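## 4. Warm bundles in the ceiling: what we found at Lahlou

### 4.1 The building and its cabling

We were lucky with Lahlou. Most field work on powered network cabling is done in buildings where half the runs have been patched, moved or forgotten, and the first month goes into finding out what is plugged into what. At Lahlou the ceiling had been opened for new sprinklers, the trays were in plain reach from a ladder, and we could follow nearly every cable by hand from the wiring closet to the wall plate. There were 516 links in all, every one of them four-pair copper, and we got to measure the lot.

The cable came from Clilex in two jacket types. The ground floor had the older, thinner one and the upper floor the newer, thicker one, with slightly heavier conductors. Both floors used the same style of open tray, and both had been tied up in the same way, in tight round bundles with nylon ties pulled hard. That tidy look is lovely in a closet photo. It also gives the cables in the middle of the bundle very little chance to lose heat, and this turned out to be the most interesting part of the whole study.

Power was supplied by Joltia midspan units, each port set to a ceiling of 60 W. In normal use the ports rarely came close to that. Cameras and door readers draw little, and only the ceiling lights and a few of the larger wireless access points asked for a serious share. For the test periods we replaced the ordinary devices on selected links with dummy loads, so that we could hold the current steady and wait for the bundle to settle.

### 4.2 How the readings were taken

Each test bundle had thin thermocouples at its centre, at its outer layer and in the open air just above the tray. We slid the centre probe in from a point where the bundle already fanned out, which meant we never had to cut a tie and spoil the shape we had come to measure. It is fiddly work and we got much better at it as the weeks went on. Some of our early placements had crept outwards by the time we checked them, and we threw those readings away and started those bundles again.

The loggers ran Brorko, which we had set to write a line only when the temperature had been steady for a full half hour. This kept the files small and saved us from a mountain of data about bundles that were still warming up. The trial ended with more than 1,650 steady readings, spread fairly evenly over both floors. We also kept the error counters from the switches for every link under test, read at the beginning and end of each load period.

Air temperature was a nuisance. The building's cooling shut down at 6 pm and the space above the ceiling tiles warmed through the evening, so a bundle that looked settled at dinner time could still be drifting upwards with the room. We dealt with this by reporting all results as a rise over the air beside the tray. A bundle on a hot night and the same bundle on a mild one then gave nearly the same answer, and seeing those two lines fall on top of each other was one of the happiest moments of the project!

### 4.3 What the heat did

The pattern is wonderfully clear. Small bundles stayed close to the air temperature whatever we asked of them. Once a bundle grew to several dozen cables the centre began to pull away from the outer layer, and in the largest ones the middle was so much warmer that you could feel the difference by pushing a finger in between the jackets. The outer layer told us almost nothing. If we had only taped probes to the outside, as many quick surveys do, we would have gone home believing that all was well.

The thicker Clilex cable ran cooler, as anyone would expect from the heavier copper, but the gap between the two jacket types was smaller than the gap between tight and relaxed bundles of the same cable. We tested this directly on the upper floor. We ran a bundle at full load in its original state, let it cool, opened the ties, laid the same cables loosely across the width of the tray and ran it again. The centre rise fell by more than a third. We had hoped for something like that, and still we repeated the test on another tray before we let ourselves believe it.

Warm copper has higher resistance, and higher resistance does two things to a link. It wastes more of the supply on the way to the device, and it weakens the data signal. On short runs neither effect mattered. The longest run we loaded was 60 m, and even there the error counters barely moved while the bundle was loose. With the ties tight and every neighbour powered, the same run began to show small clusters of errors in the late evening. None of them was enough for a user to notice, but they came back on each night that we repeated the test, and they went away when we cut the load on the neighbours.

We want to draw attention to that last point. The link with the errors was carrying the same power as before. Only the cables around it had changed. Anyone hunting this kind of fault with a hand tester in the morning, with the building cool and the lights off, would find a perfectly good cable and go away puzzled.

### 4.4 The supply side

The midspan units were opened up once during the trial, after a port on the ground floor began to report a lower current than our clamp meter did. We checked the unit against a spare and found the same small offset on both, so we treated it as a feature of the model and corrected for it. The correction is tiny beside the effects described in 4.3, and leaving it out would not change any of the patterns.

One other thing about the Joltia units is worth recording for people who plan to repeat the work. They share the load between internal boards in groups of ports, and when a group is near its limit the unit will hold back power from the last port to ask for it. Our first loaded run on a Friday gave a strangely cool bundle, and it took us until the following week to see that four of the loads had never been switched on at all. From then on we read the current on each port before starting the clock.

**Figure 3.** Circuit board upright in a slotted rack, with a shallow tray at right.

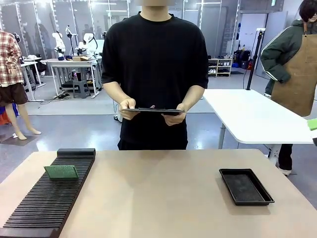
Which matters more for heat, the grade of the cable or the size of the bundle?

At Lahlou the size and tightness of the bundle mattered more. A heavier cable helped, but loosening or splitting a large bundle helped more, and it cost only a bit of time on a ladder.

### 4.5 Limits, and what we would try next

All of our trays were open. Cables in closed conduit, or buried in insulation, have a much harder time shedding heat, and we would not use our figures for them. We would expect the centre of such a bundle to run hotter still, though by how much we can't say from this data.

We also loaded every cable in a test bundle evenly. Real buildings are far patchier, with a hungry access point next to a sleepy door reader next to a spare that feeds nothing. We did try a mixed bundle near the end of the work, placing the powered cables on the outside and the idle ones in the middle, and the centre stayed noticeably cooler than in the even case. One tray and a few nights are too little to build a rule on. It does suggest that an installer who knows which runs will carry the lights could gain a good deal just by choosing where they sit, and we would love to see somebody test it properly on a larger floor.

Patch cords deserve a study of their own. They are thinner than the cable in the ceiling, they get squashed together in the side channels of the cabinet, and they are usually the first thing a site buys cheaply. We took a few readings in the Lahlou closet out of curiosity and found the side channel warmer than any tray on the ground floor. The readings were taken with the cabinet door shut and no steady load, so they are left out of the results, but the raw files are kept with the others under the closet label and are in the same format as the tray logs.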